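Two grippers, one simulated arm, and most of my Sunday

I said last time I'd get round to comparing the two parallel grippers in the simulator before spending any money, and I've finally done it! The candidates are the Wunex and the Omano, both two-fingered, both bolted (virtually) to the same arm, with the same controller settings. I gave each of them 400 grasps from the same starting poses and left them running while I did the ironing.

What I wanted to know first was how much I'd see from the wrist camera. With the fingers wide open there's a good big gap to look through – grey surface on one side, dark tiles on the other – and the pale left finger shows up nicely. The body still eats a fair chunk of the view at the bottom, mind you.
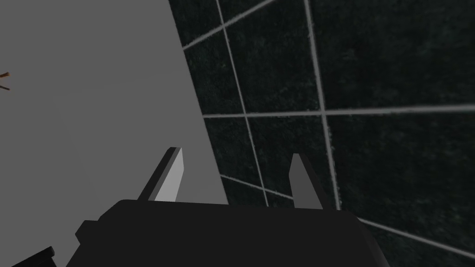 How they got on

The Wunex closes faster, and I liked it straight away. It's also twitchy. On thin things it tended to nudge them sideways before it had hold of them, and I spent ages fiddling with the closing speed (30 per cent slower was about right). The Omano is a bit of a plodder but it dropped far less, and its fingers stayed lined up even when I came in at a silly angle.

I haven't touched friction yet, so take all this with a pinch of salt. Next I want to try the Sleiman controller with the Omano and see if the wobble at the end of each move goes away. If it does, I'll do a longer run of 1,000 grasps overnight and put the numbers up here.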